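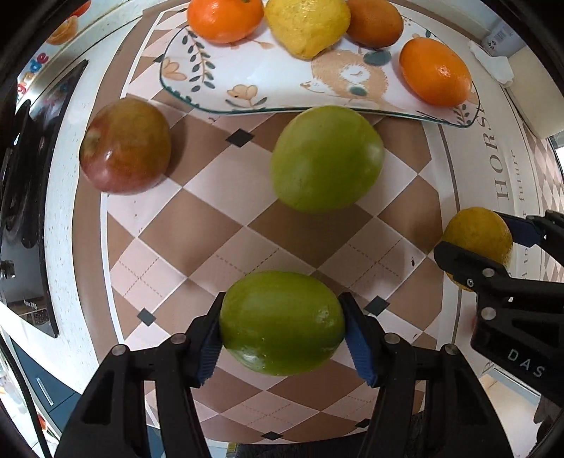 Text: Irena Dvorak

In Sudine the fruit market begins when it is still dark. I moved to this town in April, four years ago, and for the first weeks I went there too late. At nine o'clock the good crates were gone and the sellers were already drinking their coffee.

My neighbor on the second floor explained me the rules. You go before seven, you bring coins, and you do not touch the fruit until you have said good morning. A buyer who presses a pear with the thumb and then walks away is remembered for a long time.

The market has 53 stalls, and it stands in the old bus yard behind Cotirero Street. A family pays 200 a month for a place under the roof and less for a place in the open. The places under the roof go from parents to children, and I heard of one that was a wedding present. In winter the families with a roof let the others stand in the corner when it snows, but they do not let them sell there.

What interests me most is how people choose. My mother bought fruit with her nose. She would lift a melon, smell it at the bottom, and put it back four or five times. In Sudine they choose by weight in the hand. A lemon should feel heavier than it looks, and one with thick skin is left for the people who make jam. With small fruits they look at the stem, and if it is dry and brown they ask for a lower price, which they usually get.

The supermarket Cakis opened at the edge of town and everybody expected that the market would become smaller. Twelve stalls did close in the first year. Most of them sold socks and batteries, and the fruit sellers stayed where they were. The younger customers now go to both places, to Cakis for milk and paper, and to the bus yard for anything that can be too ripe. 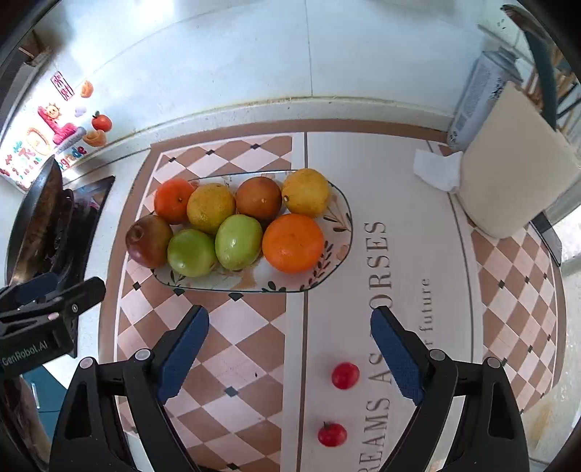 Small red fruits on a tabletop, one still with its green stem cap.

I also changed my habits. I buy less at one time, and I eat it sooner. On Saturday I come home with one bag, wash everything in cold water and leave it on the kitchen table, because in the refrigerator I forget it. By Tuesday there is only a lemon.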